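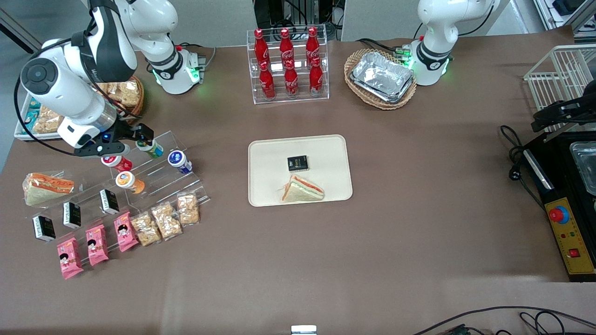 Why not delete every pause before training, Riet Vermeulen asked after the last lecture, if the arm is only waiting? The question is a fair one and the notes below start from it.

4.2 Pauses in teleoperated demonstrations

A pause has one of two origins. The operator may be deciding what to do next, or may be lining up the gripper before a grasp. The first kind carries little information. The second contains small corrections, and a policy trained without them tends to close the gripper early.

The Huaranga set holds 2,219 demonstrations of picking from a tiered rack. Trimming by joint speed alone damaged 733 of them, mostly at the approach. Bhardwaj's rule is safer: cut a segment only if both the arm and the gripper command are still for 14 consecutive samples.

Crowded displays make this worse. With small bottles and boxes on stepped tiers, the clearance beside each item is narrow and operators slow down above it. Clear acrylic and clear wrapping also give weak edges in the camera views, so the operator's own hesitation may be the best record of where the depth was uncertain.

Hand guiding (4.3) produces fewer pauses but puts the teacher's arm in view of the cameras.

Reading for the lab session: Domon handout, sections 2 and 3. Bring your trimming script.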